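Bakthorpe's old inn is taking guests again

Jun 19, 2025

Well, I finally got to see inside the Tarico! If you've driven through Bakthorpe any time since March you'll have noticed the scaffolding, and then the scaffolding going away, and then the new sign going up (green, very smart). The doors opened to guests this week and I went over for the coffee they put on for neighbors.

The place is owned now by Le Goff, the same family firm that runs the bakery on the corner. They bought it after it had been shut for two winters, and I'll admit I thought we'd end up with apartments. I'm so glad I was wrong. The front desk is back where it always was, the bar is bigger, and there's breakfast for anybody who walks in, guest or not, until 11. I had the almond pastry and then I had another one. 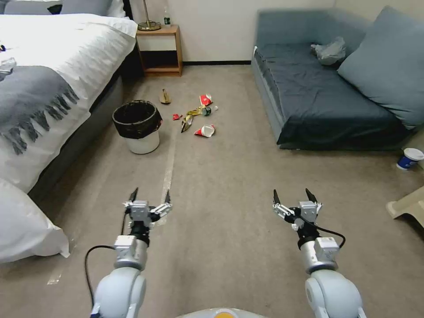
Rates start lower than I expected for the summer, and if you live in town you get a discount for visiting family, so my sister has run out of excuses. Dogs are welcome on the ground floor only. Parking is the one sore spot. The lot behind the inn is small and the spaces on Rendier Street fill up fast on market mornings, so the town is letting guests use the library lot overnight for the next three months while they work something out.

One more thing I loved: the inn is giving $3000 to the footbridge fund, which has been stuck for ages. The repair work still needs a permit, so don't go planning your river walks just yet, but it's a start.

The bar opens at 4 and there's live music planned for later in the summer. I asked about trivia night and got a "maybe," which I'm choosing to hear as a yes. If you want a room for the fair, call them soon, they were already taking bookings while I stood there with my coffee.

Contact us | Copyright 2025 Bakthorpe Town News | Back to top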